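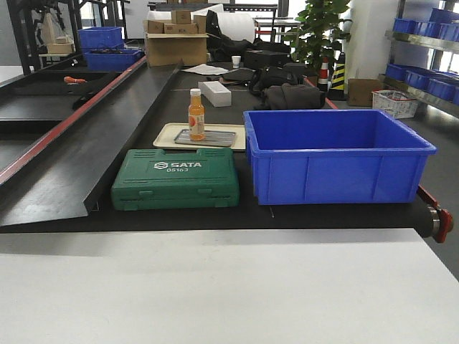 Home | Lists | Archive | Search | Log in

List: clastus-users
Subject: Re: Joint jumps when switching from hand guiding to remote control
From: Omolara Oyewole
Date: 2019-09-17

Mohsin Siddiqui wrote:

> We are recording demonstrations for a simple transfer: take the juice
> bottle off the metal tray and put it in the blue crate. The first part
> is done by remote control, the last part by hand guiding, as the
> operator can't judge the crate rim well from the station.
>
> At the switch the arm gives a small kick. In the log the commanded
> position steps in one sample and the measured position follows. It
> shows up in 39 of our 268 recordings. The trained policy has picked up
> the habit and does the same kick over the tray.
>
> Is there a setting for this, or should I cut those samples out? We are
> on the Femo driver with the Cladell hand controller. The belt is off
> during recording.

Mohsin,

There are two separate problems here. Cutting samples hides the first and makes the second worse.

1. Stale target. When you release remote control, the Femo driver keeps the last commanded pose in its buffer. Hand guiding moves the arm away from that pose. If anything re-enables position mode, even for one cycle, the driver tries to go back. The recorder then stores the step as if the operator had asked for it. Set

hold_target_on_release = measured

in the driver section, and restart the driver. Reloading the config is not enough; the buffer is set up once at start.

2. Mixed action labels. During remote control the recorder writes the commanded pose as the action. During hand guiding there is no command, so it writes the measured pose at the same time step. The action and the state are then identical, and the policy learns that the right thing to do is stay put. For the hand-guided part you want the measured pose some samples ahead. We use 10. A shorter shift gave us slow, hesitant motion near the rim of the crate, and a longer one rounded off the descent. Check this on your own data, as it depends on your sample rate.

The converter does this with

convert --guided-shift 10 --split-on-mode

The split flag matters. Without it the shift runs across the mode change and pairs a remote-control state with a hand-guided action.

As for the 39 recordings, I would not repair them by cutting. Removing samples leaves a gap in time that the converter does not know about, and the next action looks like a very fast move. Either drop them or record them again after the driver change. With 268 in total you can afford to drop them and see how the policy does.

A few smaller points on the task itself:

– Start the hand-guided part before the bottle passes the rim, at the same height each time. If the operator takes over at random points, the policy sees two styles of motion in the same place.

– A plastic bottle standing on a bare metal tray slides easily if one finger touches first. Teach the approach slowly and close only when both sides are lined up. Operators correct for a slide without noticing, and the correction ends up in the data.

– Leave the toolbox where it is if it will be there at run time. If it will move around, move it between recordings. The same goes for the crate.

– The gravity setting must include the gripper. If it doesn't, the arm sags under the operator's hand and every guided path bends downward.

The Cladell controller also has a dead zone that is applied after scaling in older firmware. It doesn't cause your kick, but it does flatten small wrist moves. Sandhu posted a patch for it in April. See ticket 1649, and read the comments before you apply it, as the first version swaps two of the axes.

If the kick is still there after the driver change, send one raw log with both the commanded and measured channels. The converted file is no use for this – the mode flag is gone by then.

Omolara

Related threads
Dead zone applied after scaling (ticket 1649)
Gripper mass missing from gravity setting
Converter drops last sample of each recording
Choosing a shift for guided demonstrations
Femo driver: buffer not cleared on config reload

Contact the list owner | Copyright Clastus list contributors | Back to top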